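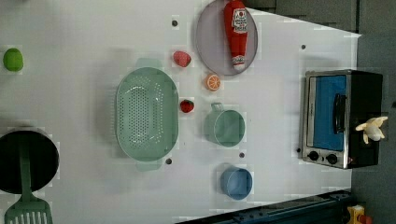
The Nedside site lead asked at the last review whether the eating-window arm could still reach its enrollment target before the end of the funding period. On current numbers it can, provided the second intake opens in February as planned. The detail is set out under Enrollment.

Progress report to the Zalmont Fund
Meal Timing and Healthy Aging Study
Reporting date: 20 December 2020

Enrollment

The study compares a fixed daytime eating window with usual meal times in adults over 60. Total calories are held the same in both arms. The first intake is closed. Participants are followed for 36 weeks, with clinic visits every 12 weeks at Nedside and Oshima. Recruitment at Oshima started late while the revised consent form was under review. The form is now approved and in use at both sites.

Data collection

The database held 3498 completed food diary entries at the cutoff for this report. Entries with no start time for the first meal are sent back to the participant once, then marked as missing. They are not estimated. Most of the gaps fall on weekends, and the reminder schedule has been changed to send a second message on those days.

Fasting glucose, blood pressure, grip strength and sleep duration are recorded at each visit. Blood samples from Oshima are shipped to the Nedside lab -- two shipments were delayed by the courier and one had to be discarded. Repeat draws have been requested.

Software

Diary data are collected through Jivar, the study's phone app. Version 2 fixed a fault that logged late evening meals under the following day. All affected records were corrected from the raw time stamps, and the change log is held with the statistics team.

Results

No comparison between arms has been made. The outcome data remain blinded until the interim analysis, and nothing in this report should be read as evidence for or against an effect on aging.

Budget

Spending is below plan. The underspend is in travel and will be needed for repeat visits at Oshima. We request approval to move it to the clinic line before the second intake opens.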